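Home | Features | Food | Places | Archive

The Long Supper at Lalstead
By Jana Sperling
November
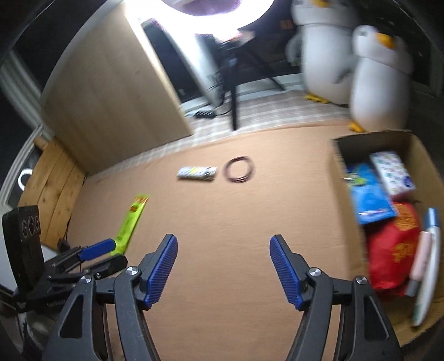 My grandmother held that a meal shorter than two hours was really a snack, and I thought of her all through my evening in Lalstead, where the whole town (roughly 600 people, plus dogs) still sits down together once the apples are in.

I was put next to Xiaoyan Tan, who moved over from Trumstead 25 years ago and has made the dumpling soup ever since – a great, peppery, generous soup, and I had 3 bowls of it! We talked about knees, and pears, and her sister's wedding, and when I next looked up it was nearly midnight and somebody was cutting another pie.

Recent features
The Ferry to Pakzad
A Winter in Gemutura
100 Years of the Trumstead Bakery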